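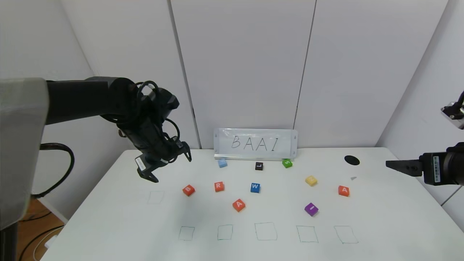
Huguette Gosselin asks whether the water has to come off before the mattresses go up or after. Before. Always before. If a joint lets go while you're draining you want bare floor under it, no bedding in the way.

Right, closing up the bunk cabins for winter. Updated April 11, 2024, after the spring opening showed up a few things we'd got wrong. Done this way at Dranden for years, give or take. Your cabins will be different, so change what needs changing. Allow a weekend with four people, longer if the gutters are bad.

When to start

First week of November for us. Earlier if there's a hard frost coming. Last group out, then leave it one night with the windows open before you touch anything. Damp cabins shut up damp stay damp.

What you need

Bucket, two if you've got them
Adjustable spanner
Small compressor with a hose fitting (we hire one)
Pipe antifreeze, the drinking-water-safe kind, NOT the car stuff
Wire wool and a tub of filler
Old sheets
Luggage labels and a pencil. Pen runs.
Head torch, even in daytime, it's black under the floors

Step 1: Water off

Main stopcock is in the pit behind Karus, under the square lid. Key hangs inside the Karus porch. Turn it clockwise until it stops, no further, it's old. Then walk up the line to the top cabin and open every tap on the way back down. Hot and cold. Showers too. Leave them open.

Drain cock is at the low end, some 50 metres past the wash block. It will run for ages. Go and do something else.

Once it's down to a drip, put the compressor on the wash block fitting and blow through one cabin at a time. Low pressure. Close all the taps but one, let it spit until there's only air, then move on to the next. Start with the furthest. Yes it's boring. A split pipe in the ceiling is worse, and we've had two.

Flush the toilets, hold the handle, sponge out what's left in the cistern. Cup of antifreeze in each pan and each shower trap. Sinks as well, people forget the sinks.

The water heater in Zeng is a seperate job. Power off at the board first, wait for it to cool, then hose on the bottom valve and out of the back door. Don't skip the power. An element switched on in an empty tank burns out. 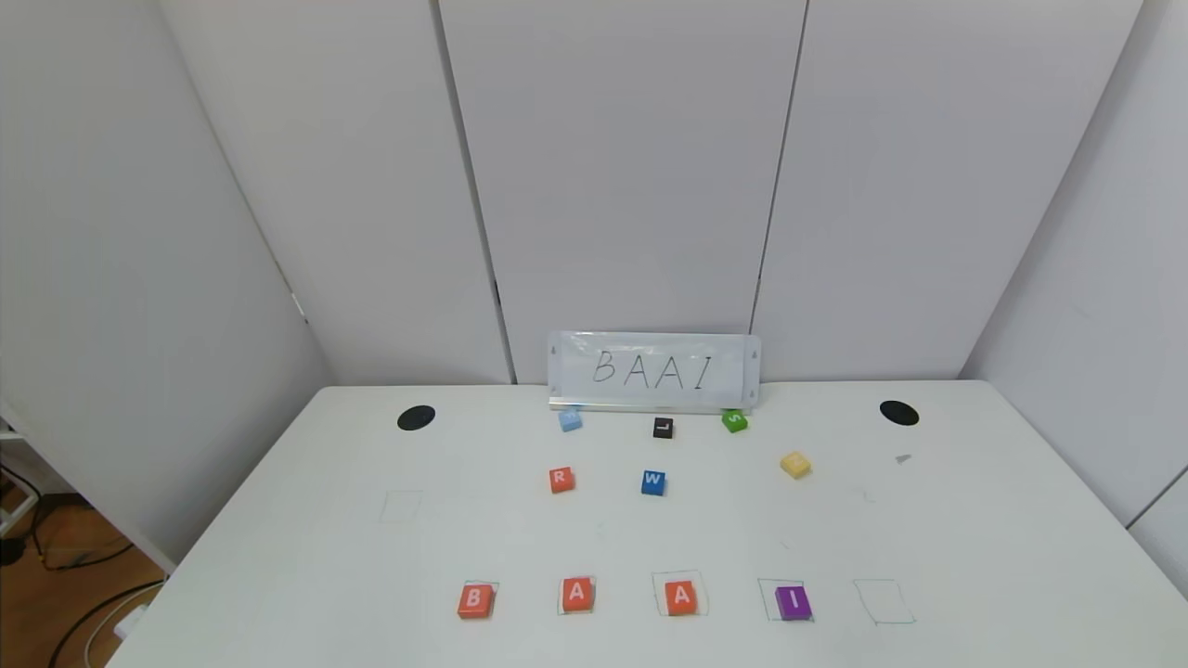

Table, with the BAAI sign propped up at the back.

Step 2: Beds

Strip everything. Look at both sides of each mattress and under the seam. Stains get a label, rips get a label, anything with droppings goes straight outside.

We've got 127 mattresses and they all have to go somewhere mice don't like. What works for us is standing them on their long edge across the top bunks, gap between each, nothing touching the outside wall. Don't stack them flat. Don't wrap them in plastic either, we tried it one year and they came out smelling like a pond. Old sheet over the top for dust, that's all.

Pillows go in the lidded bins in the lodge loft. Blankets get washed first, dried properly, then the same bins. If you can't get them bone dry, keep them at home until you can.

Step 3: Food and anything that smells like it

Every drawer and every shelf. Under every bunk with the torch. Sweets, crisps, soap, toothpaste, candles. Mice will eat a candle. Check behind the radiators, kids post things down there.

Sweep, then sweep again, then a damp mop with hardly any water in it. Doors open while it dries.

Step 4: Holes

Do this from outside with someone inside holding the torch up to the wall, late afternoon is good. Where you see light, stuff wire wool in tight and filler over it. If a pencil fits, a mouse fits. Usual spots are where the pipes come in, under the door sill, and the corners of the skirting.

Do not block the vents under the floor. Mesh on them is fine, check it for rust. Blocked vents rot joists and we paid for that lesson in Surkov, whole back corner had to come up.

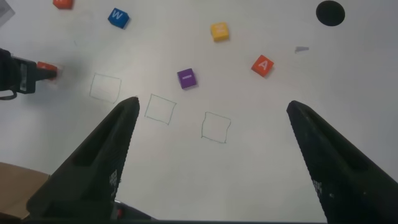 Ehsan Shojaei says to put the traps down a week before the filling gets done, otherwise you're only shutting them in with the blankets. Fair point and we've moved it up the list this year. Traps down as soon as the last group goes, check them daily, then fill.

Step 5: Roof and gutters

Two people, one on the ladder and one holding it. No exceptions, no solo ladder work even if it's just the one leaf. Clear the gutters by hand, drop it in the bucket, dont flick it down the wall. Pour a bit of water in the high end and watch it go. If it sits, the bracket's dropped.

Look for slipped felt while you're up there but don't walk on it. Note it down and leave it for someone with the proper kit. Any branch touching a roof comes off now, squirrels use them.

Step 6: Power

Unplug everything. Fridges emptied, wiped and propped open with a bit of wood. Then switch off at each cabin's board, leaving only the circuit for the outside light and the alarm. Tape a note on the board saying which ones are off. Batteries out of the clocks and torches, but NOT the smoke alarms.

Step 7: Shutters and locks

Shutters closed from the outside, bolts done up from the inside, so someone has to be in there. That person comes out of the door last. Drop of oil in the padlocks. Not loads.

Keys back on the board in number order, 27 hooks, and if one's bare at the end you don't go home yet.
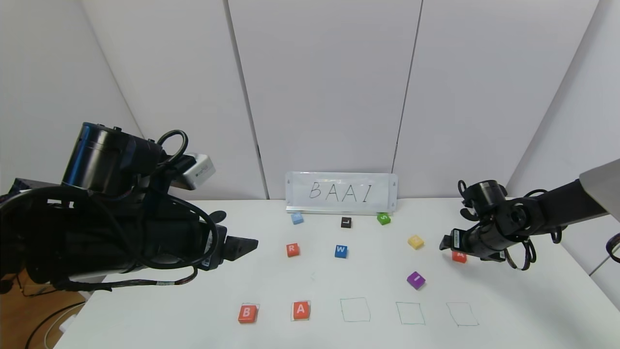 Letter cubes on the table, with the BAAI sign standing against the wall.

Checking over the winter

Once a month if you can, and after any big wind. Walk right round each cabin. Look at the roof line, the shutters, the ground by the walls for wet patches. Go inside one or two, different ones each time. Empty the traps.

If it's been below minus 7 for a few nights, have a look at the stopcock pit. Ours gets an old duvet in a bin bag laid over the pipe, works ok.

Things we got wrong last time

Left the taps closed after blowing through. Bit of water had crept back and cracked the mixer in the top cabin. Leave them OPEN.

Labels in biro. Unreadable by spring.

Forgot the hosepipe on the outside tap. Take it off, drain it, hang it in the shed.

Spring opening is on its own page, basically all this backwards but with more bleach. Fill the pipes slowly and have somebody standing in every cabin with a bucket when you do.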